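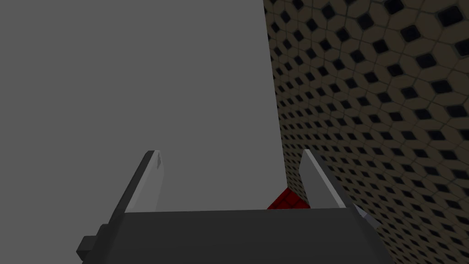 Wrist view in Turden 3, parallel-jaw gripper, default tiled floor material. Part of the red target shows past the palm.

Turden 3 review: a grasp planning and simulation toolkit with a good scheduler and a weak camera model
Mar 10, 2022

Turden is a desktop package for building and testing pick-and-place software against a simulated arm. It bundles a physics back end, a renderer, a motion planner, a grasp sampler and a log viewer. Version 3 replaces the old scripting layer with a Python interface and moves the control loop into its own process. I used it for five weeks on a workstation with one mid-range graphics card, mostly to evaluate a wrist-camera grasping policy that had already been tuned in Quiroga, the package I normally use.

Installation

The installer is a single archive. It unpacks its own Python environment and does not touch the system one. The license daemon has to be running before the first import, and if it is missing the error message refers to a shader cache. Restarting the daemon fixed this each time. Offline licensing works but must be requested by email.

Robot models load from URDF. Mimic joints are supported in this release, so a parallel-jaw gripper closes symmetrically without a custom controller. Mesh collision defaults to convex hulls. For finger pads that is usually wrong, and the setting to change it is per link, in the model inspector, with no global override.

Control

The control process runs at a fixed step and publishes state over shared memory. Jitter was low enough that I stopped measuring it after the first week. Position, velocity and torque modes are available per joint. Switching modes during a run is allowed and did not produce a step in the commanded torque in any case I tried.

Cartesian control is less complete. The impedance controller accepts stiffness and damping as diagonal matrices only. There is a null-space term, but it pulls toward a single reference posture set at startup. Anyone who needs to change that posture between approach and lift will have to write a joint-level controller.

Planning

Two planners ship with the package: a sampling planner and a trajectory optimizer that can be seeded from it. The sampling planner is ordinary. The optimizer is the better reason to buy Turden. It treats gripper clearance as a soft cost with an adjustable margin and returns the cost breakdown for every waypoint, so a failed plan can be traced to one link and one obstacle.

I ran 3000 grasp attempts on single objects with randomized position and yaw. The policy completed 2514. The planner accounted for few of the failures; most were perception errors in the last part of the approach, when the palm covers much of the target. The view at the top of this page is typical of the problem. One corner of the object remains visible between the fingers and a segmentation network has very little to work with.

Perception

The renderer produces color, depth, instance masks and surface normals from any number of cameras. All channels share a timestamp. Masks are correct at object borders, which was a fault in version 2.

The camera model is where Turden falls short. Lens distortion is limited to a radial term. Depth noise is Gaussian and independent per pixel, unlike the output of a real stereo sensor, which has holes and smeared edges. You can add your own noise function in Python, but it runs on the CPU and cut my throughput badly.

Materials deserve a separate note. The stock floor is a tan tile with small black diamonds, and viewed at a steep angle the pattern compresses into fine dots. My detector returned false positives there until I raised the texture filtering level. The setting is buried under export options and is not applied to the preview window, so what the user sees and what the network receives can differ. The plain gray surface gave no such trouble. Keep both in a test set, including views where the two meet, as in the render above.

Randomization of textures, lights and camera pose is driven by a YAML file. Seeds are respected across machines, provided the renderer version matches exactly.

Tooling

The log viewer is good. It plays back joint state, camera channels and planner cost on a single time axis, and any time step can be reopened as a live simulation. I found a sign error in my own wrist transform this way in an afternoon. Filtering is by tag only. Free-text search over log messages is listed on the roadmap for July.

The batch scheduler, licensed from Fiststead, queues jobs across machines and restarts failed ones from the last checkpoint. It needs no configuration beyond a host list. Over the full test it lost 46 attempts to a driver crash and requeued every one of them without help.

Documentation covers the Python interface thoroughly and the file formats hardly at all. The binary log layout is not documented. A converter to HDF5 is included, but it drops the normals channel without a warning.

Compared with the alternatives

Quiroga has the more realistic depth sensor and a much slower planner. Billside is cheaper and its contact solver is adequate for suction grippers, but it has no mask output, so labels must be produced in a second pass. Turden sits between them in price for a single seat and above both once the scheduler is added.

Verdict

Recommended for planner and controller development, and for regression testing of a policy trained elsewhere. For training a depth-based perception model, wait for a better sensor model or budget time to write one.

Rating: 7 out of 10
Tested: Turden 3, Linux build, single seat with scheduler add-on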